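The Dosodcombe Set

The board goes down first. Rosalinda Cabanatuan had written that sentence at the head of the procedure in her first year at Tolura, and no reviewer had ever asked her to change it. 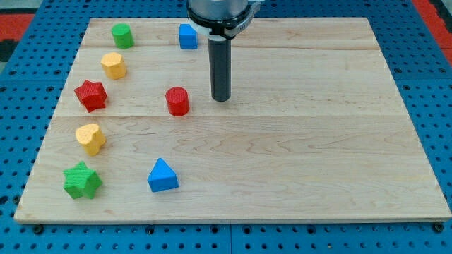

The Dosodcombe set, left half of the board. Right half clear.

The standard called for eight blocks on the left half and none on the right. The table under the board was blue and perforated. The board was pale wood. The blocks were to be handled by their sides and never by their top faces, although the standard gave no reason for this and Cabanatuan had stopped looking for one.

She read the layout from the far corner, as trained. Green cylinder, upright. Blue cube, to the right of it. Hexagon, yellow-orange, just below the green. Red star, farther down. Red cylinder, right of the star. She read the rest in the same tone and initialed the sheet.

The sheet had a field for remarks. In July of the previous year she had used it to record that the star was not seated the way Sebastian used to seat it. The remark came back from Plenutero with a stamp and one word, "Clarify." She had clarified. Sebastian had placed the star with a point toward the left wall, every time, for as long as he had the bench. The standard did not specify the direction of a point. It specified only that the star lie flat.

Plenutero replied that operator habit was outside the scope of the document.

Sebastian had made the set in Dosodcombe, in a shed with one window. He cut the shapes from stock he already had and painted them in colors he already had, and this was the whole of the design rationale. The two red pieces were red because the can was large. When Tolura bought the set, someone wrote four pages on the choice of red. Cabanatuan had read the four pages aloud to him over the phone. He asked her to read the second page again, and then he asked what she was having for dinner.

The set was rated for 1,000 layouts. After that the pieces were to be withdrawn, measured and destroyed. The counter was a notebook kept in the drawer, and each layout was one line. She turned to the last page and found that she had 3 lines left.

She wrote the first of them. The pen was adequate.

The second layout repeated the first. The standard allowed this. She lifted each block by its sides, wiped the board in one direction, and put each block back. The time was within limits. She wrote the second line.

For the last layout she left the procedure closed. She set the green cylinder, the cube and the hexagon. She set the star with a point toward the left wall and checked it against the edge of the board with her eye, then with a steel rule. The rule was not called for at this step. She set the red cylinder to the right of it, with the ribbed end up, and then the remaining pieces.

The right half of the board stayed clear. Sebastian had told her once that the clear half was for the next idea, and that he had not had it yet. The standard described it as reserved.

She wrote the last line, and in the field for remarks she wrote, "Star seated per maker." She considered what Plenutero would send back. It would take them 5 working days.

The withdrawal form asked for the condition of the pieces, and she entered "serviceable." It asked for the method of destruction. She left that line blank, dated the form April 22, 2026, and put it in the tray.

Then she took a shoebox from under the bench and lined it with a clean cloth. The star went in first.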